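Grakness Forums > Manipulation > Control & Planning
47 comments | 20 shares
Print this thread | E-mail to a friend

Two arms, one shirt, and a planner that won't settle

planar_wombat
2018-11-14

Hi all, long time reader, occasional whinger. I've got a two-arm setup running on Trurkska (the planner, with the stock bimanual plugin) and I'm trying to get it to pick a garment, pass an edge to the second gripper and open it out enough for the fold step. Picking is fine. My trouble is everything after both grippers have hold of the cloth.

Once the second arm has its grasp, I switch from two independent plans to one coupled plan, and the replanner goes a bit silly. It finds a nice path, starts on it, gets a new cloth estimate from perception, decides the old path is rubbish and picks one with the elbow on the other side. Then back again. I've got replanning on a 500 ms timer, which seemed generous when I set it in January.

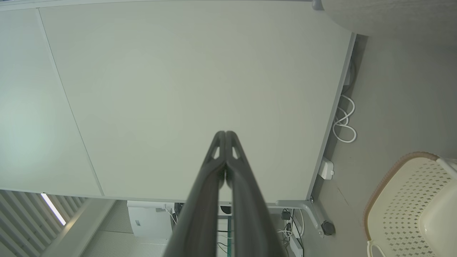 The wrist cameras feed the cloth segmentation, and I fuse that with the head view before anything goes to the planner. Colour threshold first, then a small network to clean up the mask. I've logged the mask area and it jumps all over the shop whenever a finger crosses the fabric, so I reckon half my grief is perception and half is me trusting it too much.

Has anyone got a sane way to damp this without making the arms sluggish? Happy to post configs.

Share this post (4)

torque_budgie
Reply 1

Been there, mate. Turn the timer off altogether. Replan on an event: grasp lost, tracking error over your limit, or the goal moved further than some distance you choose. A timer means you're asking for a new opinion whether you need one or not, and a sampling planner will always have a new opinion.

Also, are you seeding it with the tail end of the current trajectory? Trurkska doesn't do that by default in the bimanual plugin. The single-arm one does – caught me out for a whole week.

kelpie_kinematics
Reply 2

I'll disagree with budgie here. Event-only replanning is lovely for rigid stuff and pretty dodgy for cloth. The fabric sags and swings and none of that trips a tracking error, because the arms are exactly where they're meant to be. By the time you get an event you've got a shirt wrapped around a finger. I'd keep the timer and put a cost on changing your mind: add a penalty for joint-space distance from the current plan and crank it until the flipping stops.

What's your penalty weight at the moment, wombat?

planar_wombat
Reply 3

Er, zero. I didn't know there was one!

Budgie, no, I'm not seeding either. I just assumed it carried over from the single-arm plugin. That would explain a fair bit.
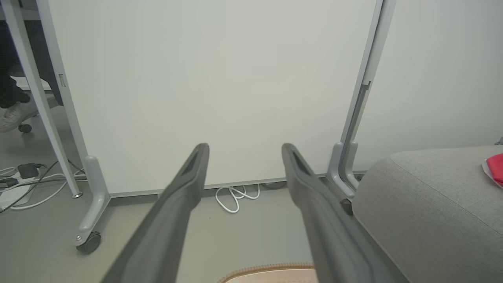
The other thing I should've mentioned is the collision model. Mine is a static mesh I built by hand, plus a padded box around each wrist for the camera and its mount. I had the padding at 20 mm, and when the grippers come close together to share an edge, the boxes overlap and the planner calls the whole state invalid. So it hunts for a way round a collision that isn't there. I dropped the padding to 9 mm for the handover only and it got through more often, but I don't love it.

torque_budgie
Reply 4

Don't shrink the padding, swap the shape! Boxes are awful around a wrist. Use a capsule for the camera body and a tight hull for the gripper, and put the finger pair in the allowed collision list only while the handover state is active. Make sure the state machine removes it again on the abort path too. Ask me how I know.

And kelpie, fair point about sag, but I'd sooner handle that in a controller than a planner. Let the plan be dumb and slow, and put a little force loop underneath that keeps the tension steady.

kelpie_kinematics
Reply 5

With what force sensing though? If wombat's only got motor current to go on, the tension from a bit of fabric is going to vanish into the friction. I tried that on our arms and got a very elegant plot of gearbox noise.

Share this post (9)

planar_wombat
Reply 6

Yeah, motor current only, so I'm with kelpie on that one. Sorry budgie.

Right, I had a go at the rest of it over a couple of evenings. Seeded the planner from the current trajectory, put the change penalty in, swapped the boxes for capsules. The elbow flip has gone, or at least I haven't been able to provoke it. Replanning is still on the timer but I skip the cycle if the mask area has changed too quickly, on the theory that a shirt can't shrink by half between two camera updates.
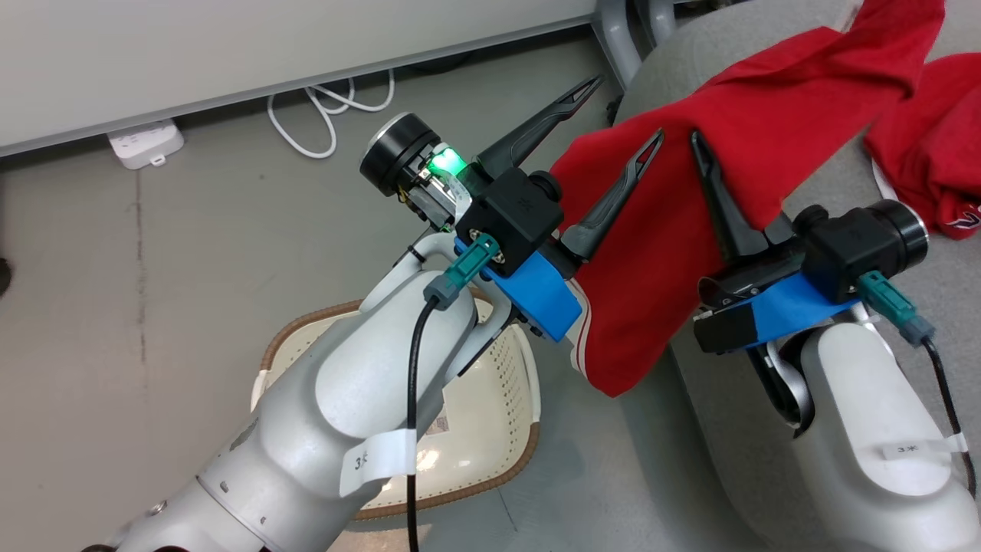
I'm still stuck on choosing where the second grasp goes. At the moment it takes the lowest corner it can find in the mask, and quite often what it thinks is a corner is just a fold sticking out. It grabs it very confidently and then you've got both hands on the same bit of sleeve.

lint_trap
Reply 7

Depth edges instead of mask corners? A hem and a fold look much the same in a mask, but in depth the fold rolls away and the hem stops. We used the Mateos edge filter for towels and it was decent. Thick seams confuse it, mind you, and I've never tried it on anything with sleeves.

kelpie_kinematics
Reply 8

Second the Mateos filter, but run it on the head camera. Up close at the wrist our depth was mostly holes. And give it a few candidates to score, so the planner can toss the ones it can't reach without crossing the arms.

planar_wombat
Reply 9

Ta, both. I'll get the filter building tonight (it wants an older compiler, naturally) and put the configs up in the Emine repo so you can all have a laugh at my cost weights. Budgie, I've found the abort path. It did not remove the finger pair.

Print this thread | E-mail to a friend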